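Wuvano Wall Paint Ageing Records

Interior emulsion samples, June release
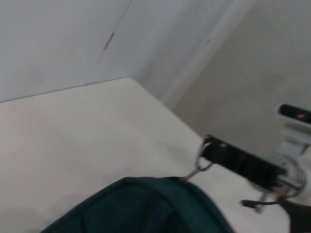
Cream tabletop and light grey wall, with a paler strip at the corner.

Summary

This dataset holds colour and gloss readings taken from painted test cards over a period of 365 days. It is meant for people who compare how indoor paints yellow, fade or lose sheen under ordinary household light. It covers matt and soft-sheen emulsions only. Eggshell, gloss and masonry paints are out of scope.

Contents

readings.csv: one row per card per reading
cards.csv: one row per card, with paint, finish, number of coats and substrate
sites.csv: one row per storage site, with window direction and lamp type
notes.txt: free text from the people who took the readings

There are 126 cards. Each card carries a code made of the paint line, a shade number and a letter for the substrate, for example FLX-14-B. The two paint lines are Flendix (FLX) and Ansari (ANS). Substrate B is lining paper, substrate P is bare plaster and substrate M is primed board.

Columns in readings.csv

card_id: code as above
day: whole days after the final coat, from 0 to 365
L, a, b: CIELAB values, D65 illuminant, 10 degree observer
gloss60: gloss units at 60 degrees
site: key into sites.csv
operator: initials
flag: empty, or one of R (repeated), D (damaged card), T (room temperature out of range)

Each L, a, b value is the mean of five readings taken at marked points on the card. The separate readings are not included in this release. Gloss was read once, at the centre point.

Preparation

Cards were given two coats with a short-pile roller and left flat overnight between coats. Paint was stirred by hand and not thinned. Day 0 readings were taken one week after the second coat, so day 0 is not the day of painting. The "day" column has been shifted to match. Earlier copies of the file did not have this shift and should not be mixed with the present one.

Light exposure at each site was measured once a month with a handheld meter at card height. The upper limit for a site to be used was 700 lux at midday. Sites above that limit were dropped before the first reading.

Known problems

The gloss meter was recalibrated part of the way through. Readings before and after differ slightly on the soft-sheen cards, and no correction has been applied.
Cards on bare plaster show more scatter in L than the others.
Three codes in the ANS line have a trailing space in cards.csv. Strip white space before joining.
Missing gloss values are stored as -1, not as blanks.
Operator initials were not recorded at one site.

Suggested use

Use the difference from day 0 on the same card. Absolute values should not be compared between sites. Rows flagged D are kept for completeness and should be left out of any average.

Changes

Nov 13, 2021: day column shifted, flag T added, duplicate rows removed.

Contact

Nasrin Sharifi maintains the files. Please quote the card code and the day when reporting an error.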